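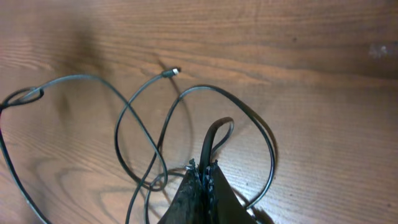

Wrist view, cable station, gripper closed on a loop.

stokeck_lines
Posted 2022-07-31
We rewind and bag returned audio leads, 400 a shift. The arm at station two now does the first pick and a person does the untangling. Management wants the arm on both by September. Has anyone run it that way?

Raimonds Hunt
We tried at Doltard. Straight leads were fine. Anything that crossed itself more than twice went to the reject bin, and the reject bin was two people working faster than before. Their job got worse and their classification stayed the same.

orudo_maint
Disagree. Our reject rate was 23 per cent once we taught it to find the plug first and work back. Sore wrists dropped off too. What finger pads are you on?

stokeck_lines
Rough ones, dark. They shed crumbs along the seam.

orudo_maint
Replace them. Worn pads drag the jacket and tighten the knot.

Raimonds Hunt
Pads won't fix the staffing. 23 per cent of 400 is still more than 80 tangles, all the hard ones, and no easy ones in between for a breather. Get the rotation in writing before you sign off on the trial.

jaunzems_b
Seconding rotation. We swap every 70 minutes. Labour costs didn't move.

orudo_maint
Ours did, but we do longer runs.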